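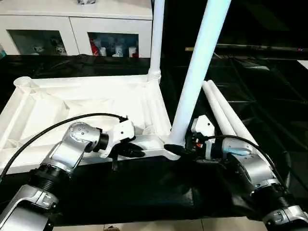
About us

Mumetti is a small company in Fledville. We make and sell plain white furniture parts and simple racks for the home: bases, tubes, sockets, shelves and the small pieces that hold them together. All of it is made to be put together by the customer, at home, on the floor or on a table.

The company started with 2 people and one rented room on Frei Street. Today we have a workshop and a packing room at Getgate, and our list has 497 different parts. Some of them are very small, but each one has its own number and can be ordered alone. If you lost a socket during a move, please do not buy a whole new rack. Write to us and we will send the socket.

How we work

Before a new model goes on sale, we build it many times on our own tables. We always begin with the base lying flat, and the tubes go into the corners one after the other. We look at how well a tube stands in its socket, and if the order of the steps is clear. Then we write the instruction sheet — never before. Our longest sheet has 6 pages, and we are still trying to make it shorter.

We keep parts for old models too. The sizes are printed on the last page of every sheet, so please keep it in a drawer.

Visit or write

The shop at Getgate is open in the mornings. You can bring an old part with you and we will compare it with ours. In August we close for our holidays, and orders are sent after we return. You may send back unused parts within 30 days.

Page updated 27/05/2026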